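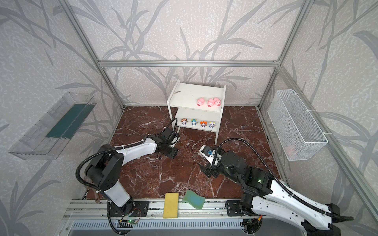
Left arm drops out partway through a shelf job, right one carries on without it

Posted by Štěpánka Šimek, 20 December 2023

Hi all, hoping someone's seen this one before. I've got two arms bolted to the one rail, working at a little two-tier shelf with pig figurines on the top and small cartoon ones underneath. For weeks it was fine. Now the left arm will be reaching across and it just goes limp. No warning, no beep, it sags onto the floor and the right arm keeps going like nothing happened! Last Friday it swung straight into its mate before I could get to the switch.

It never does it in the first few minutes. Usually it's been going for almost 60 minutes, and it's nearly always when the arm is stretched out towards the shelf. The log says "joint 4 lost" and then a whole lot of nothing. I've reflashed the controller, swapped the power supply with the one from the Trastari bench, and re-seated every plug I could reach. Any ideas? I'd love it sorted before the Christmas break.

Hikedau

Sounds like a cable to me. Had the same thing on ours, and the plugs were perfect, but inside the black corrugated stuff one wire had cracked right where it bends over the joint. It looked brand new from outside (drove me up the wall). Power right off, pull the plug at each end, put a meter across the wires one at a time, and get somebody to move the arm slowly by hand through the whole reach. If the reading jumps, there's your fault. When you put the new one in, leave a bigger loop and don't cinch the clips down hard. Ours was 12 cm too short from the day it was built.

The other thing, and I'd do this first: don't run it again until losing one arm stops both. Ours has a line in the start-up file that says what to do on a lost joint, and it was set to "continue" for each arm separately. Have a look for something similar in yours. And keep your hands out of there while it's powered, even when the left one looks dead. If the connection comes back it could jump to wherever it was last told to go.

filunitz_bench

probably overheating, put a fan on it

Beneš

Could be heat, but I'd want to see the temperatures before buying a fan. Log them for joint 4 and see if they climb before it drops. If they stay flat, go with what Hikedau said. Also check the little bolts on the base while you're in there, mine had worked loose and the arm shook enough to wiggle a connector out.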